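Brernlow Poets list
July 23, 2023, posted by Hamdia Hadgu

We use cookies to remember which threads you have read. By staying on this page you agree to this.

Hello all,

Answering the message from Pratau, which I'll quote so the digest readers aren't lost:

> I've read at the Buvby open mic three times now and I still can't tell
> if a poem is done. I keep a draft of 20 lines and a draft of 8 lines and
> I read whichever one is on top. Is there a test? Also, do people
> memorize, or is that showing off?

There is a test, and I'm sorry to say it's your own mouth. Read the long one out loud in the kitchen. Wherever you speed up, you're bored, and so are we. Mark the spot and go back to it with a pencil.

My own poem about my mother's driving started at nearly 100 lines. It had a whole passage on the turn signal. I loved that passage. I read it at Buvby and watched a man study the fire exit map from start to finish. 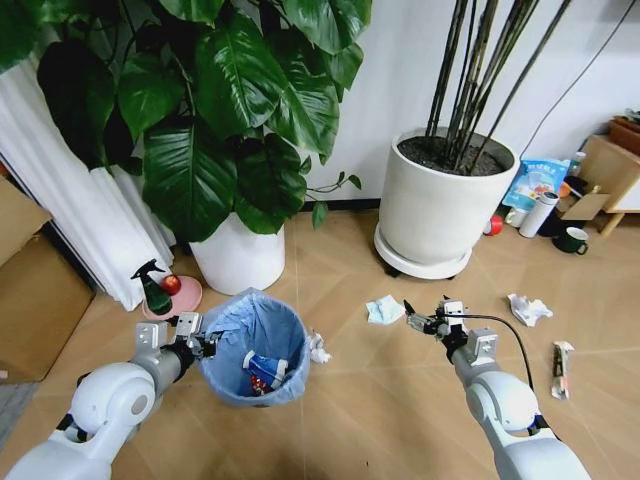

So should you throw the long draft out?
Keep it until the short one has been read to strangers at least twice, then do as you like.

The turn signal went, by the way. So did the aunt in the back seat, who may get a poem of her own if she behaves. What was left sounded angrier than I had planned, and I decided to let it be angry. I'd been putting in the car details so I wouldn't have to say the other thing.

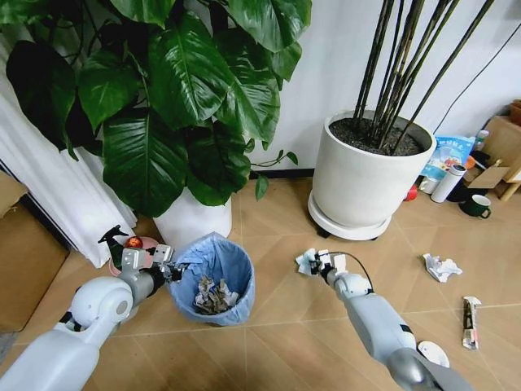
Bin and paper scraps, herringbone floor

On memorizing: some do, some don't. I do it for anything under two minutes and hold the page anyway, like a handrail. If you lose your place, stop and breathe. The silence feels like a week to you and like craft to everybody else.

Please don't explain the poem before you read it. I once sat through an introduction longer than the poem, with footnotes. The poem was about rain – we'd have managed.

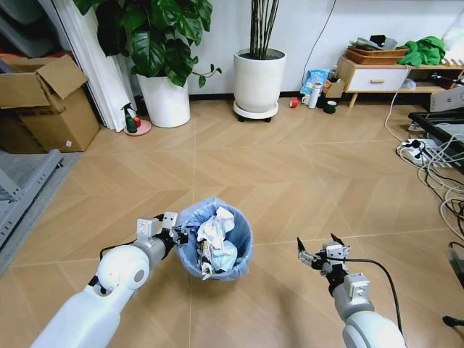

The other thing I'd say is to write the bad ones all the way down to the end. I used to quit at the first limp line and start something new, and I ended up with a drawer of beautiful openings and no poems. Hrynyshyn (the magazine, for those new here) does not print openings. I have asked.

They're reading again now, up to 2,000 words per envelope, no simultaneous submissions. 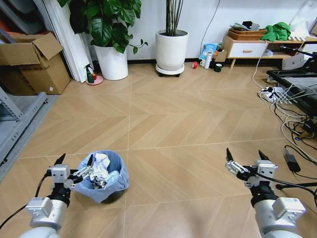 Pratau wrote back off-list that the kitchen test had been tried and the neighbors now know the whole thing, but that the speeding up came in the second stanza both times, exactly where the word "luminous" was.

Take out "luminous," then, and send us what's left.

Hamdia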